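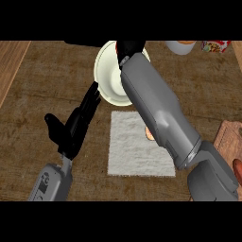 Workshop notebook, December
Limenville reed organ, bellows and exhausters

Started at 8 in the morning. Shop was cold and dry, humidity gauge at 30 percent. Put the kettle on the hot plate with the lid off and left it there most of the day. It helped a little.

Where things stand. The Cirnis organ from Limenville is apart down to the pan. Reeds are out, cleaned and in the numbered trays on the top shelf. Please leave them in the trays even if you need the shelf. The action is wrapped and in the back. What is left on the wind side is the main reservoir, both exhausters and the flap valves. The case has not been touched and won't be until the wind side holds.

Old cloth. Finished stripping the reservoir. The outer layer came away dry in long pieces, but the layer under it was stuck down with something that is not hide glue. It did not soften with warm water or with steam. It went gummy under the heat gun on low and then scraped off with the dull chisel. My guess is contact cement from a repair in the sixties or seventies. It got into the grain of the boards along the hinge edge and I had to go down to clean wood with a cabinet scraper, then a sanding block. Took off more than I wanted at the left corner. Checked it against a straightedge and there is a slight hollow now. It is outside the gasket line so I'm leaving it alone.

The same person punched the new cloth holes with a nail or an awl. Two of the spring seats are split from it. Glued and clamped those before lunch, dry by tomorrow.

Dalva asked why we don't use white glue for the cloth, as it would save a lot of trouble with the pot. Writing the answer here so it's written somewhere. It holds fine. The problem comes to whoever opens the thing next. Hide glue lets go with water and heat and leaves the wood as it was. White glue has to be cut or sanded off, and then you're where I was this morning with the scraper. On an instrument that has already been opened at least twice, I'd like to be polite to the next person.

Glue. Used the last of the old jar for the spring seats and opened the new bag from Hirose for the cloth tests. It's a finer grind than the old stuff and takes up water a lot faster. I gave it 30 minutes and it was already swollen through with no hard centers. The old grind wanted overnight. Mark this on the lid so nobody throws out a batch for being too thin – it isn't thin, it just soaks quicker.

Pot thermometer reads low. Checked it against the good probe. When the pot dial says 120 the probe says 131. That explains the weak joints on the practice frame last month. We thought we were running cool and kept turning it up, and the glue was being cooked all afternoon. I taped a note to the pot. Go by the probe.

Cloth tests. Made up small hinged boards, same thickness as the exhausters, and covered them with the two cloths we have on hand.

Cloth A, the black rubberized cloth, heavy. Holds air very well. Stiff at the fold. When I opened and closed the board by hand it wanted to spring back, and the corner would not tuck without a lump. It may loosen up with use, but I don't want to count on that with springs this light.

Cloth B, the thinner one from Badlow. Folds cleanly and lies flat at the corner. I could feel a little air through the weave when I held it to my cheek and squeezed the board. Put a second test board together with the rubber side in instead of out and couldn't feel anything. The leak was at the edge where I'd cut it too close to the tack line, so that was my cutting and not the cloth.

Going with B for the exhausters and A for the reservoir, where the movement is slower and the springs are strong enough to push it around. Tobiloba thinks B would do for everything, and he may be right, but there isn't enough on the roll and I'd prefer not to wait for another order.

Cutting. Pattern for the exhausters is on brown paper, pinned inside the cupboard door. Add to the long side, the old cloth had shrunk and the pattern was taken from it. I marked the extra in red pencil. Cut on the flat side of the bench with the long rule and a new blade. Change the blade sooner than you think you need to. A dull one drags threads out of the edge and they wick glue.

Tobiloba cut the first exhauster piece and I glued it in the afternoon. Notes on how it went:

Long side first, board closed, work from the middle out. Wipe the squeeze-out right away with the damp rag, hot water, wrung nearly dry. The glue set up on me before I got to the second corner, partly the cold room and partly talking. Warmed the boards with the heat gun before doing the short sides and that gave me plenty of time. Do that from the start on the next one. Corners folded and pressed with the bone folder. One pucker on the inside of the right corner. It's ugly but it's tight.

Left it open on a block to dry. Closed is wrong, the cloth sets with a hard crease and pulls at the hinge. Open all the way is also wrong. Halfway, on the 16-inch stick that hangs by the window.

Flap valves. Old leather is hard as a shingle and curled up at the ends. Cut new ones from the soft white skin, rough side down against the holes. Stretched the skin by hand before cutting so it won't stretch later. Not too tight when tacking, they have to lift. I checked each by sucking air through the board from the other side and listening. One of them fluttered. Loosened the tack a little and it stopped.

Dalva cleaned up the pedal straps while this was going on. The webbing is sound but the hooks are worn thin on one side. She turned them around so the wear is on the back. Good enough for testing, but they should be replaced before it goes home. The rollers squeak. Graphite only, no oil, it gets on the straps and then they slip.

Things that went wrong, for the record. I knocked the tack tin off the bench and some of them went under the drill press. If you kneel there, look first. Also left the lid off the glue while I was on the phone and it skinned over. Threw that batch away.

For tomorrow
– Second exhauster, same order, warm boards first
– Unclamp spring seats and check for gaps
– Look for the other bone folder
– Order hooks
– Call Limenville about the missing stop face. They thought it might be in a drawer at the parsonage. We can have one made but it won't match.

Later, after supper. Went back in to look at the exhauster. Dry to the touch along the long side, still a bit cool at the corners. Closed it gently once with my thumb over the port and it held, then sank slowly. Can't tell yet if that's the corner or my thumb. Will try it properly with the rubber stopper when the glue has had the night.

Turned off the pot and the hot plate. Kettle is nearly empty, fill it before you switch it on.

3 comments · 5 shares
Contact the workshop | © The workshop notebook, all rights reserved | Back to top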